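Project updates | Assistive Robotics

Eder Project: progress report to the Kilar Fund
2024-05-22

We are very glad to be writing to you again, and with rather more to show than we had in January, when the hand was still learning to tell a sleeve from a seat cushion!

Since then the team at Skellness has recorded 2,623 grasps on everyday laundry, all with the small camera carried at the wrist, close to the fingers. We chose to work among ordinary furniture and soft clutter (cushions, cloths, whatever a real home might have lying about), and it has made the learning slower but, we think, a good deal more useful.
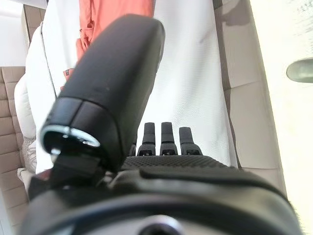
Wrist view, with thumb and fingertips in front of a white cloth and an orange garment.

The method itself has changed in one important way. The model now predicts where a fold will give before the fingers close, and it gets 3 tries at each garment before moving on. Thin white cotton remains our hardest material, as bright light washes out the creases it relies on, and we would like to spend the next 18 weeks mostly on that. 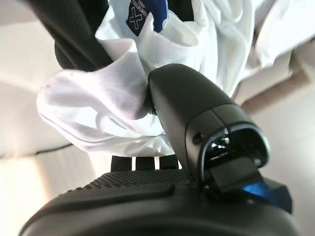
Plilholm wrote back after reading our draft that the fold predictor should be tested on towels as well before any claim is made about laundry in general. We agree, and have added 2 towel sets to the plan.

Related updates
- Eder Project: January report
- Choosing a wrist camera
- Skellness open lab notes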